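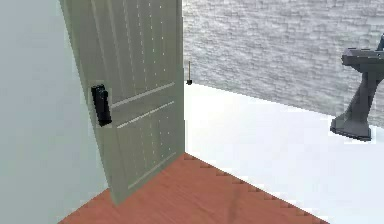 Warum kalken Leute wieder, wo Dispersionsfarbe doch in jedem Baumarkt steht? Weil alte Mauern atmen wollen, und Kalk lässt sie.

So jedenfalls Jelle Bosman. Restauriert Häuser in Dullum, seit 33 Jahren, redet schnell, raucht nebenbei. Sein Tipp: Sumpfkalk, mindestens einen Winter gelagert. Dünn anrühren, "wie Magermilch". Dann fünf Anstriche, nie einer dick. Vornässen! Wer das vergisst, wischt im Januar weißes Mehl von der Wand.

Kosten? Für ein Zimmer zahlte Su-chen Chang 226 Euro, Bürste inklusive. Ihr Nachbar Radymyr Antoniuk kam auf 202, hat aber den Quast geliehen und schimpft bis heute über die Haare drin. Beide würden es wieder machen. Beide hatten Kalk im Auge, also: Schutzbrille. Wircklich. 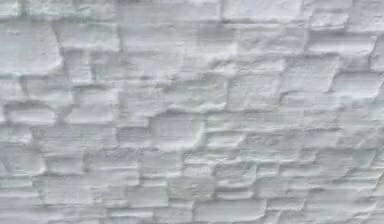
*Bruchstein, weiß überstrichen: Die Fugen bleiben lesbar.*

Streit gibts beim Pigment. Bosman: höchstens ein Löffel Umbra, sonst kippt der Ton. Chang mischt Ocker rein, reichlich, und findet die Flure in Dullum sowieso zu kühl. Leinöl als Zusatz? Geht, draußen. Drinnen riecht es wochenlang, und der zweite Anstrich hält dan schlechter. Reste luftdicht lagern, Wasser obendrauf, Deckel zu, frostfrei.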